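**Citrus waxing trial: notes for members**

The second round of storage figures from the Dornholm packing shed is in, and Tanko Effiong has agreed to let us print the main points before the full write-up in December. The trial compared a standard shellac coating with a thinner plant-based wax supplied by Wollska. Both were applied after washing and drying, at the same belt speed.

In total, 2,197 fruit were weighed on arrival and again after 49 days at 5 °C. Oranges made up most of the sample, with limes as a smaller side lot. Weight loss in the shellac group was lower in the first fortnight, but the gap closed by week five. Rind firmness did not differ between the groups. Limes were harder to judge – they yellow in store whichever coating is used, and the colour chart we have is coarse at that end.

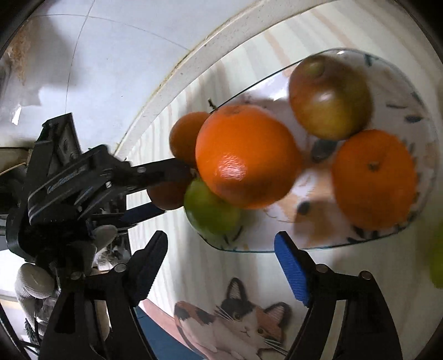

*Page last changed: December, 16:10 (storage temperature corrected)*

Gloss is a separate matter. Buyers tend to read shine as freshness, and a dimpled rind shows up an uneven coat quickly under shop lighting. Old scars on the skin take wax poorly and stay dull. Yaroslav Pylypenko graded the gloss by eye on a five-point scale, which is quick but hard to repeat between sheds. He would like to borrow a meter for the next round.

Three points for anyone planning to try the thinner wax:

- Keep the drying tunnel below 40 °C. Above that the coat went cloudy on the larger fruit.
- Change the brushes before you switch products. Left-over shellac in the bristles gave streaks for most of the first run.
- Hold relative humidity at 83 per cent or higher. The cold room at Dornholm dropped to 72 per cent over one weekend, and the losses from that bay have been left out of the averages.

Cost per tonne has not been worked out. The supplier's price was for a trial drum and will not apply to larger orders.

The Prokopenko shed will repeat the work with late-season fruit, using the same weighing sheet. Members who can spare a bay should write to Tanko with the room volume, the type of humidifier and the date it was last serviced. Blank copies of the sheet are kept with the grading charts in the Jisard store.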